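Standmont发布Clorkov示教套件：让做惯了这件事的人亲手教机器人

Olmedo，2018年6月1日，星期五

Standmont今天正式推出Clorkov示教套件。这是我们用了很长时间、改了很多遍才愿意拿出来见人的一套工具，目的说起来很朴素：让熟悉一件活计的人，不写一行程序，就能把这件活计教给机械臂。可以扶着机械臂的手腕走一遍，也可以坐在几米外、甚至另一座城市里，用遥控手柄带着它走一遍。

熟悉我们的朋友大概还记得，去年12月我们在Prustby试验间里第一次请外人来试用早期版本。当时来的有仓库理货员、家具装配师傅，还有一位退休的钢琴调音师，大家都很客气，也都很诚实，意见写满了好几页纸。最集中的一条是：手把手带的时候，机械臂“太沉”，走到转角处总像在跟人较劲。新版本为此重写了助力部分，手腕处的阻力可以分6档调节，喜欢轻一点的、喜欢有点分量的，都能找到自己顺手的一档（我们办公室里为哪一档最好，至今还没有吵完）。

遥控示教是这次更新里花心思最多的地方。操作者戴不戴头显都可以，手柄的扳机对应夹爪的开合，松开离合键，机械臂就停在原处，人可以换个舒服的姿势再接着来。考虑到不少客户的现场还没有装好设备，套件里附带了完整的仿真环境，操作者先在电脑里练手，录下的示范与真机示范采用同一种格式，日后可以放在一起使用。仿真里默认提供跟随夹爪的视角，从掌部后方略高处往前看，两根手指始终在眼前，靠近柜体、箱体这类大件的时候，距离感会好拿捏得多。 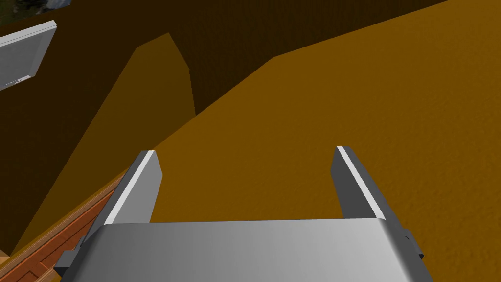 Olaia Manzano说，她最初对遥控是有些抵触的，总觉得隔着屏幕使不上劲，练到第二个下午才慢慢放下心来，因为录坏了的一段可以从中间接着录，不必整段重来。她还说，希望以后能在回放时直接给某一小段写备注，比如“这里要慢”，省得带新人时一遍遍口头交代。这条建议已经列入下一版的开发计划，我们在此谢谢她。

说到录制，套件对示范的管理也做了不少细活。每一段示范都保留关节位置、夹爪开度和视角画面，操作者可以剪去开头的犹豫和结尾的多余动作，也可以给同一项任务的不同做法分别命名。在筹备发布的这段时间里，试用者一共录下了1054段示范，其中最初的200段经过逐段整理，将随套件一并提供，供新用户对照学习。里面有利落漂亮的，也有绕了远路最后还是办成的，我们舍不得把后一种删掉，它们对训练很有用处，看着也亲切。

“我们做这套东西，心里想的一直是那些手上有功夫、却从来没碰过代码的人。”Standmont示教产品负责人Begoñe Moya表示，“他们知道柜门该从哪边带一下，知道箱子推到什么地方会卡住，这些事写在说明书里要好几页，用手做出来只要一会儿。我们希望机器人能从这一会儿里学到东西，也希望教它的人教得不累。”

Clorkov示教套件即日起接受预订，首批供应1000套，包含遥控手柄一对、手腕示教把手、录制与剪辑软件以及仿真环境。已经参加过Prustby试用的单位可以免费升级软件部分，原有的示范文件无需转换即可打开。软件界面目前提供中文、英文和西班牙文。

Olmedo的展示间在整个夏天对预约访客开放，来访者可以先在仿真里练一练，再到真机前亲手带一遍。无论是否打算购买，我们都欢迎您来坐坐，也欢迎带上您自己的难题，最好连要抓的那件东西也一起带来。

关于Standmont

Standmont从事机械臂示教与遥控操作设备的研发，总部及展示间设在Olmedo，试验间设在Prustby。

媒体垂询及参观预约，请联系Standmont新闻办公室。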